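Is a big play food set worth it, or is it just more stuff to pick up?
Posted in Toys and Playrooms, 10/07/2023
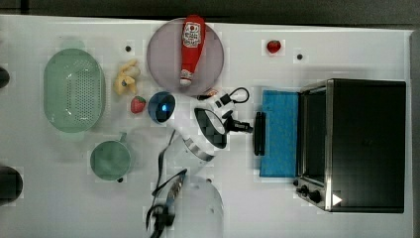

My sister-in-law wants to give my daughter a kitchen set for her birthday, and I've been asked for my opinion, which means I'm supposed to say yes. My daughter is turning three. We already own a fair amount of this kind of thing. There's a pale green colander and a little saucepan in the same green, a mauve plate, a banana, two strawberries that don't match in size, and a red ketchup bottle that is almost as long as the plate is wide. All of it came from different places over the past year, mostly hand-me-downs.

The set my sister-in-law has picked out is from Flovano, a brand I had never heard of until last week. The listing says it "builds early math, language and social skills." So does a cardboard box, if you believe the people who write about cardboard boxes. I've read a lot of these listings now and they all promise the same thing in the same order. I can't find one that tells me how thick the plastic is or whether the pot handles come off.

What I want to know from people who have lived with one of these:

Does a bigger set get played with more, or does the kid use the same few pieces and throw the rest on the floor? Mine goes for the ketchup bottle every time. She'll put ketchup on the strawberries, on the dog's bed, on me. The colander she wears.

Do the sizes ever work together? The stuff we have is all over the place. The colander is huge next to the saucepan, and the ketchup looks like it belongs to a different family. I assumed buying a set would fix that, but in the photos the Flovano fruit looks enormous too, and I don't trust the photos.

And where do you put it? We tried a low shelf, then a bin, and now it mostly lives on a white table in the back room. I'm not putting a wooden stove in there as well.

Please don't tell me every child is different. I know.

cliltow_mom

Posted by rinse_and_repeat

Two kids here, now seven and five, and we've had the small set, the big set and the giant bag from a yard sale. I was as suspicious as you are and I'd say you're mostly right.

With us the big set got 15 minutes of attention the day it was opened. Everything came out, everything was named, and then it was back to the old frying pan and a plastic egg. What stayed in use were things you can do something with. A colander is great because you can fill it, shake it, carry it around and put it on your head, so I wouldn't be in a hurry to replace yours. Pots are good. Plates are good. Fruit is fine but you don't need a lot of it. Tiny things like single peas and coins of carrot are a plague, and under three they shouldn't be around anyway. Check the age on the package before you check anything else, and if there's a younger sibling or a visiting baby, go by that kid and forget about the birthday girl.

On sizes, no, they don't work together, even in sets that are sold as one thing. Food that fits the pan costs more to design, I suppose, or maybe they just don't care. My kids didn't care either. The only person bothered by a giant strawberry was me.

I have my doubts about the math claims. My older one counted the eggs when I was sitting there counting eggs with her. Left alone she hid them in my shoes.

For storage, one open bin with a limit. If it doesn't fit in the bin, something goes to the garage for a month. When it comes back it's new again. I'd skip the stove. A chair turned sideways does the job, and you get your chair back at dinner.

If your sister-in-law really wants to buy something, ask for real stuff in small sizes. A small metal whisk, a wooden spoon, a couple of cloth napkins. Ours outlasted every piece of plastic in the house. I realize this is less fun to wrap.

Posted by Nillach77

get the set, kids love it, you're overthinking this. my nephew has the 334 piece one and its fine. never counted so who knows if they're all in there

Posted by oatmeal_late_shift

I'm going to push back on both of you a little. I worked in a daycare for 14 years and we had more play food than anyone should, so I've seen which pieces survive.

I don't agree that a set is always a waste. A child who has one pot and one plate can run out of game when a friend comes over, because the friend wants a pot. If yours has kids over, a second pot and a second plate will save you more trouble than any amount of fruit. Doubles of the boring things. Most sets give you the opposite, one pan and then a pile of assorted vegetables.

About quality, ignore the listing and look for the bad reviews with pictures. Then when it arrives, do this before she sees it:

Pull on every handle, cap and leaf, hard. The tops of things are where they fail. Anything that comes off in your hand would have come off in hers.
Squeeze the hollow fruit. If there's a hole and water can get in, it will grow something black inside and you won't know until you cut it open. We threw out a lot of bananas that way.
Smell it. A strong chemical smell that's still there after a couple of days in the open air goes back to the store.

For washing, warm water, dish soap, and let it dry completely on a towel. I wouldn't trust the dishwasher with anything light or thin unless the package says it's fine. The top rack warped a whole stack of our plates.

And the ketchup bottle thing is normal! There was always one object that ruled the room. We had a plastic corn cob that caused more tears than nap time. If she loves the ketchup, let her have the ketchup, and tell your sister-in-law a second bottle would be very well received. Mustard, if they have it.

Posted by cliltow_mom

Thanks. I squeezed the banana and I'm not sure about it, so it's coming out of the rotation until I've had a closer look. I've asked for a second pot, a second plate and a mustard. My sister-in-law said that isn't a present. We'll see what turns up.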